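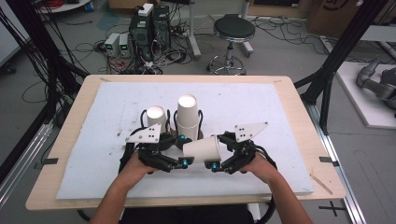
Seeds that have sat in a drawer for a few years may or may not still grow, and a germination test will tell you before you give up a whole bed to them. You need paper towels, a zip bag, a marker and a warm shelf. Work on a light surface. A large white foam board laid over the table is good, as dark seeds show up well on it and it can be tipped to pour the leftovers back into the packet.

Step 1. Count out ten seeds from the packet. Take them as they come and don't pick the plump ones.

Step 2. Wet a paper towel and wring it out. Lay the seeds in a row, fold the towel over them and slide it into the bag. Write the variety and the date on the bag. Large seeds such as beans and squash can go in damp potting mix in a plain paper cup instead.
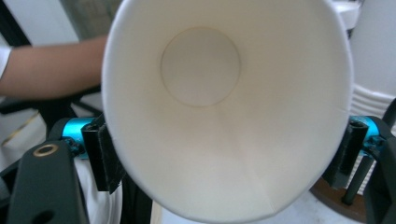
Step 3. Keep the bag at room temperature, out of direct sun. Lettuce and radish need a few days. Peppers and parsley can take three weeks.

Step 4. Check every other day. If the towel is drying out, mist it. Throw out any seed that has gone moldy.

Step 5. When the time on the packet has passed, count the sprouts. Eight or more is a good lot. With five to seven, sow twice as thick as usual. 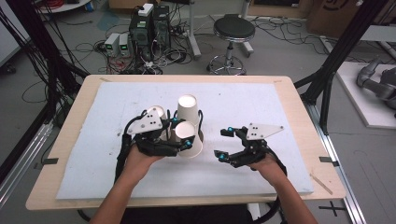
With fewer than five, buy fresh seed. Onion and parsnip often end up here after a year or two, while tomato seed keeps much longer. Sprouts from the test can be planted if the roots haven't grown into the towel. Cut the paper around any that have and plant it with them.

Last updated Sunday, July 5, 2020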